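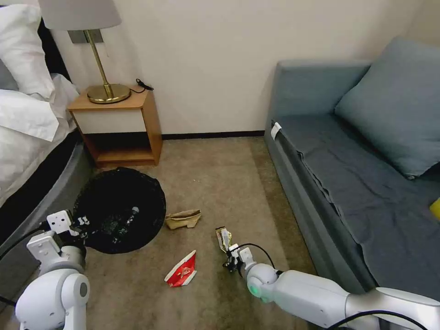
Chaltu Kahsay would like it minuted that she has never once seen a guest put a bottle in a bin, and that any course on room turnaround ought to begin by accepting this. Accepted. We shall begin there.

Room Turnaround, Session 5: The Floor
Handout to go with the talk, 21 June 2025
Notes by Noura Smadi, with corrections from Raphaël Lefèvre, who disagreed with most of them

Last session we did beds, and several of you asked why the floor comes after, when the floor is what you notice on opening the door. At the Mandska they do it the other way round and have done for years. Our order is:

Door open, curtains open, window if it opens
Litter off the floor
Bed stripped or straightened
Surfaces
Vacuum, working backwards to the door

So the floor turns up at both ends, and most arguments about "floor first or floor last" are between two people doing the same thing. Litter is a picking-up job and vacuuming is a vacuuming job. Please don't combine them. The vacuum at the training flat has eaten a snack packet already and it was not improved by it.

Where the bin goes

Bring the bin to the litter. I put this in every handout and every group still walks each wrapper across the room as if it were being presented at court. Set the bin down on the carpet within arm's reach of the worst patch, clear what you can from there, then move it once. In a standard double that is 2 positions, and the second is usually by the sofa.

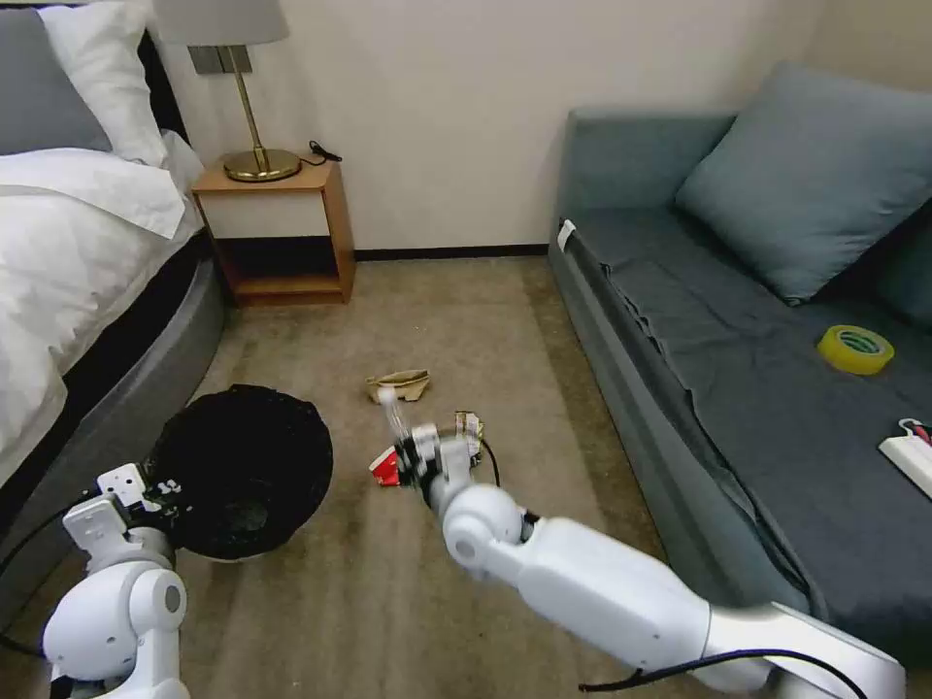 Fig. 1. Bin on the carpet near the bed, liner over the rim, wrappers being picked up.

Liners

Fold the liner well over the rim before anything goes in. A liner that has slid down inside is a bag with a bin round it, and you'll be fishing. Spares go under the liner in use, at the bottom of the bin. Bezawit Wako keeps hers in her apron pocket and says the bottom of a bin is no place for anything clean. Both methods pass the assessment.

What goes in, and how

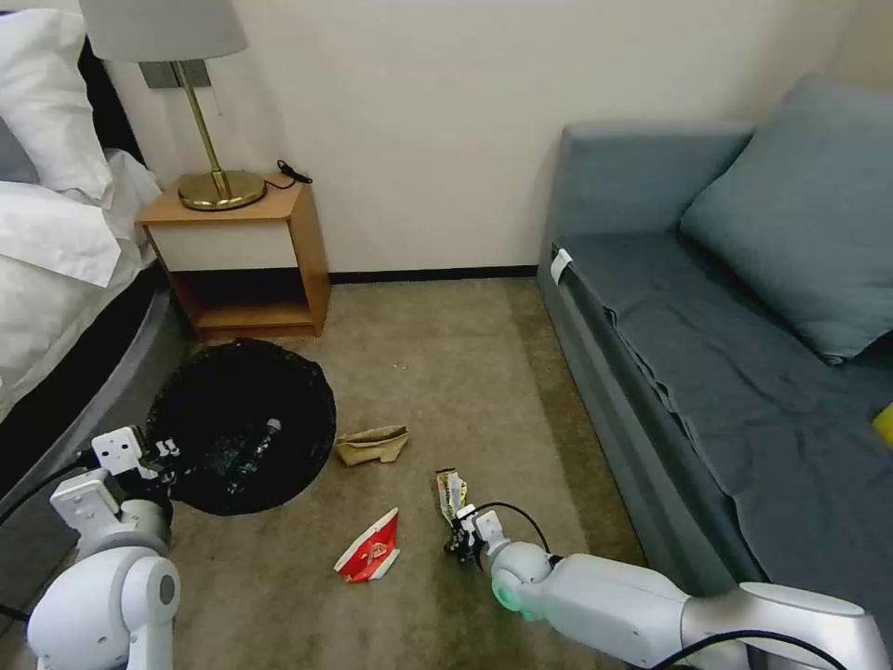

Bottles cause more trouble than everything else put together. Empty them in the basin, cap back on, and if the house separates its recycling (Hasard does, Bogale says it does) they go in the clear sack on the trolley. If the house doesn't, lay them in early so the light stuff can settle round them. The dark bottle lying at an angle in the bin here is fine for now, but a couple more like that and the bin is full of air. Paper bags get looked into and then flattened. Look first, every time. Tsion Wako found an earring in one in December and the guest had already been on the telephone twice.

Is it rubbish?

On the floor and crumpled: rubbish. On the floor and flat, with handwriting on it: leave it on the desk. Anything on the nightstand stays on the nightstand, chargers and cables especially. A receipt is the guest's until the guest has checked out, however tragic it looks.

Order of picking up 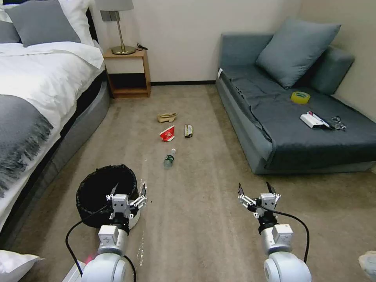 Big things first is the usual advice and I have no quarrel with it, though I prefer nearest first, which spares you treading on what you came to collect. Raphaël goes round the edges and finishes in the middle. He is quick, I admit, but he has also stepped on a bottle. With litter strung out in a line, as it is between the water bottle and the crumpled tan paper up towards the nightstand, nearest first is plainly the way, and you end up beside the bed, where the next job is. Lift the end of any throw that hangs down and look under it. Then look under the bed itself, properly, with your knees on the carpet.

For next time

Read the Custness room sheet, both sides. Time yourself on one floor at home and write down the honest figure. Bring flat shoes - last week's sandals were admired, but no.

Surfaces next, including lampshades, which have a top as well as sides.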